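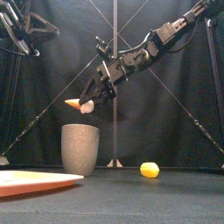

**Ticket 417: Shared calendar shows room bookings one hour late**
**Site:** Vitcombe office, second floor
**Priority:** Normal
**Status:** Closed

**Reported issue**

Staff at Vitcombe report that meetings booked through the Serrano calendar appear one hour later on the door panels than in the desktop program. Bookings made from the Nedmont office display correctly in both places. The fault was first noticed in March, following the change to daylight saving time, and was at that time corrected by hand.

**Initial checks**

The panels were restarted and the calendar was synchronized again. No change was observed. The server clock was compared with the panel clocks, and all were in agreement.

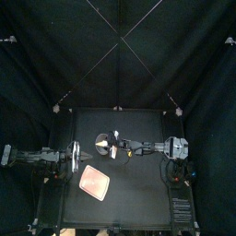
**Giuliana Huaranga**
Support Analyst, Sirkside Service Desk

**Entry, May 12, 2019**

The room accounts for Vitcombe were found to be set to a fixed time offset. The Nedmont accounts use the named time zone, and for this reason they adjusted in the spring without assistance. The Vitcombe accounts have been changed to match.

Recurring meetings created before the change kept the old offset. A repair job was run against 400 entries. It finished with 4 errors, all of them in series whose organizer no longer has an account. Those series must be deleted and booked again by the department concerned.

**Action required**

Amparo Tamayo to confirm that the door panels agree with the desktop program for all Vitcombe rooms. Any further difference should be reported under a new ticket, with the room name and the booking time as shown on each display.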